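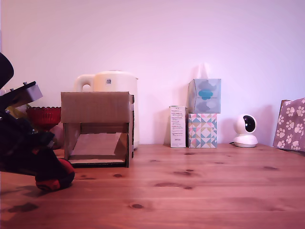 Ticket 547
Product: Funudier mail plan, hosted by Hostotis
Status: Solved
Opened: 1/15/24

Hello, and thank you in advance for reading all of this, I know I go on a bit. I run the newsletter for our little choir, Trilluvcombe Singers, and it goes out to 312 addresses. Ever since I moved our mail over to the Funudier plan, the newsletter stops partway through. The first 55 people get their copy and everyone else gets nothing at all. I get a message back that says "rate limit reached, try again later." I did try again later, and then the same 55 people got it twice (they were very kind about it).

What I have tried so far: logging out and back in, changing the password, taking out the big header, and sending from my husband's laptop. Same result every time.

Reply from support:
Thank you for such a clear write-up, it really does help! New accounts start with a low hourly sending limit. Please open Mail, then Sending, and tell us what it says next to "Hourly limit." Could you also check whether your list is set to "send all at once" or "send in batches"?

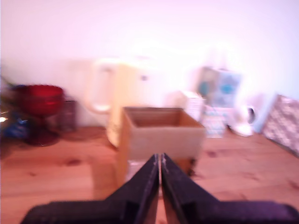 Customer:
It says 55, so there's our culprit, and the list was set to send all at once. I switched it to batches and sent a test with just the altos. All of them got it, and one wrote back to ask about the September concert, so I'm calling that a success.

Reply from support:
Wonderful news! We have raised your hourly limit to 999, and you should see the new number after you sign out and in again. Please leave batches turned on.

Customer:
I see the 999 now. The whole newsletter went out this morning with no message back. Thank you so much for your patience with me, and please go ahead and close this one.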